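텔레파시 수신 주장, 통제 실험서 우연 수준에 그쳐

초상 현상 검증 단체 라르카르(Larkar)가 수면 중 텔레파시 수신 능력을 주장해 온 참가자 22명의 시험 결과를 4월 공개했다. 시험은 총 1,000회 시행됐으며, 적중률은 네 장의 도형 카드에서 무작위로 기대되는 25%와 통계적으로 유의한 차이를 보이지 않았다.

송신자와 수신자는 서로 다른 건물에 배치됐고, 카드 순서는 난수 생성기로 정했다. 판정자에게는 시험 종료 시까지 정답을 공개하지 않았다. 수신자는 기상 직후 떠오른 도형을 기록지에 적어 제출했다. 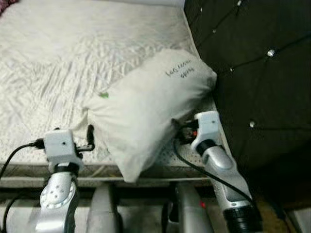 침대 가장자리에 놓인 흰 베개. 윗부분에 검은색 손글씨 두 줄이 적혀 있다.

분석을 맡은 빌마 람브레흐츠(Wilma Lambrechts)는 "개인별 최고 점수도 다중 비교 보정 후에는 유의성이 사라졌다"고 밝혔다. 참가자 중 18명은 사전에 시험 조건이 공정하다는 문서에 서명했으나, 일부는 결과 통보 후 실험 환경이 수신을 방해했다며 이의를 제기했다.

라르카르는 시행 횟수를 2,000회로 늘린 후속 시험을 스테시크(Stesik)에서 진행할 계획이다. 원자료와 분석 절차는 신청자에게 제공된다.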